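Drustham Basketball League: Minutes of the Rules and Competition Meeting
3 min read
Print | E-mail
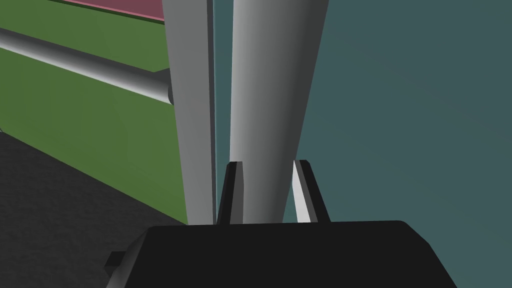
One club delegate objected at the outset that the draft playoff format gave the top seed too little for a full season of results, and asked that home court be settled before any other item. The chair agreed to move seeding to item 1.

Meeting held Feb 23, 2024. Delegates from all member clubs present. Minutes of the previous meeting approved without change.

1. Playoff seeding and home court
The draft had the semifinals as single games at a neutral site. Toprak proposed best-of-three semifinals, with games 1 and 3 at the higher seed. Skoltum supported the change but noted that its gym is not free on consecutive nights. Amended to require at least one rest day between games. Carried, with Vokex opposed. The final remains a single game.

2. Tiebreakers
Order confirmed: head-to-head record, point difference in games between the tied teams, point difference in all league games, drawing of lots. Point difference is capped at 25 per game. Vokex asked whether a forfeit counts toward the cap. Ruled that a forfeit is entered as 20-0 and counts as any other score.

3. Roster deadline
Players must be registered before the last 127 minutes of regular-season court time scheduled for their club, as in the current text. Several delegates found this wording hard to apply. Agreed to replace it with a calendar deadline. Text to be drafted by the competition secretary and sent to clubs before the next meeting.

4. Shot clock failure
If the shot clock fails and cannot be restarted, the table official calls the time aloud at ten seconds and counts down from five. If both the game clock and shot clock fail, play stops for up to 20 minutes. After that the referee may continue with a hand-held timer or suspend the game. A suspended game resumes from the recorded score, fouls and possession. Carried.

5. Game reports
Reports are to reach the league office within 60 hours of the final buzzer. Toprak asked for a shorter limit during the playoffs. Agreed: noon on the following day. Late reports draw a written warning, then a fine under the existing schedule.

6. Other business
Skoltum requested permission to play its first two home games at an alternate site while its floor is refinished in July. Deferred until court measurements are supplied.

Next meeting to be called by the league office. Meeting closed.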